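Chapter 4
Where Does the Money Go? Fixed and Variable Costs

My first job out of college was keeping the books for a small soup company called Zimley. I lasted one winter. In January the owner asked me a question I couldn't answer: if we sell twice as much soup, do we make twice as much money? I said yes, because it sounded right. It was wrong, and by the end of this chapter you'll see why (and I hope you'll feel a little smug about it).

Let's start with rent. Zimley paid $3545 a month for its kitchen. Sell 700 jars, pay $3545. Sell 1000 jars, pay $3545. Sell nothing at all and go home early — still $3545. A cost that stays put like this, at least over the stretch of time you're looking at, is a fixed cost.
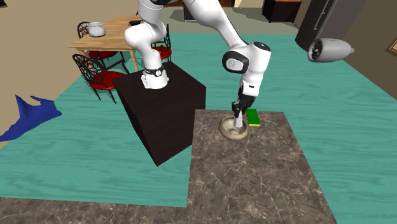 Now think about the jars themselves, and the lids, the labels and the onions. Oh, the onions! Every extra jar of soup needs a bit more of all of these, so the total climbs as you make more. We call these variable costs. If the stuff that goes into one jar costs $2, then 700 jars cost $1400 and 1000 jars cost $2000.

Add the two kinds together and you get total cost. For 700 jars that's $4945, or a little over $7 a jar. For 1000 jars it's $5545, so each jar now costs us less than $6. Same kitchen, same recipe, cheaper soup. I remember staring at those two numbers for a good long while, sure I'd hit the wrong key.

Some costs won't sit neatly in either box. The electric bill had a flat monthly charge plus an amount for what we used, so it was a bit of both. We'll call those mixed costs and pull them apart in Section 4.3, using a year of bills from a bike shop named Huamán.

Before you read on, grab a piece of paper and list what it costs you to get to class for a month. Mark each item F or V, and put a question mark next to the ones you'd argue over. Keep the list handy, we'll come back to it in Section 4.2.

Key terms in this chapter: fixed cost, variable cost, mixed cost, total cost, average cost, break-even point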